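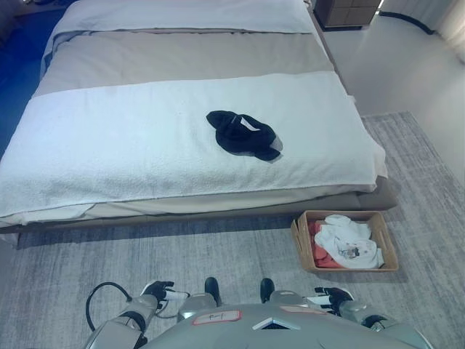 Week two of the laundry project at Volancombe, and I'm having more fun than I've had since February! The goal is simple to say: the robot takes clothes off a bed and puts them away in a container. Getting enough good examples for it to learn from is the long part (and, to my surprise, the part I love).

We passed over 1,000 recorded attempts on Tuesday. Wilmer Ospina does most of the driving and he has a lovely light touch. I'm more of a grabber. We keep both styles, plus the fumbles, and tag each one before it goes to Dedell for training.

Dark clothes are my favorite problem right now. Black fabric on white terry should be easy to spot, but a crumpled garment hides its own folds, so choosing where to pinch takes a bit of thought every single time. We also swap containers between runs and nudge the clothes into new heaps. Thirty-five runs of the same heap would teach it that one heap and not much else!

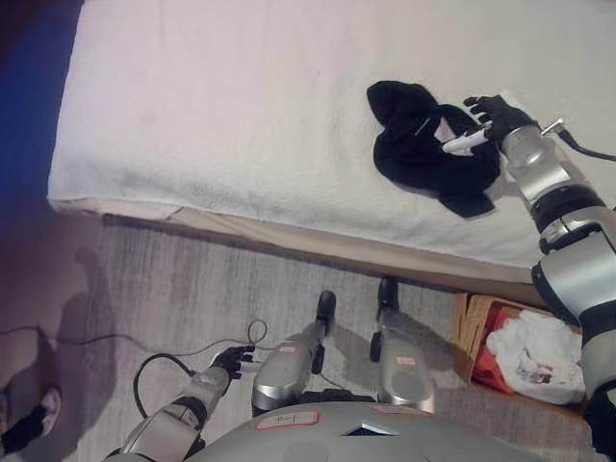
Do you throw away the attempts where the robot drops something?

We keep most of them, tagged as drops, and if the driver goes back and picks the piece up again, we save that recovery too.

Next up is socks in pairs. Wilmer is already practicing.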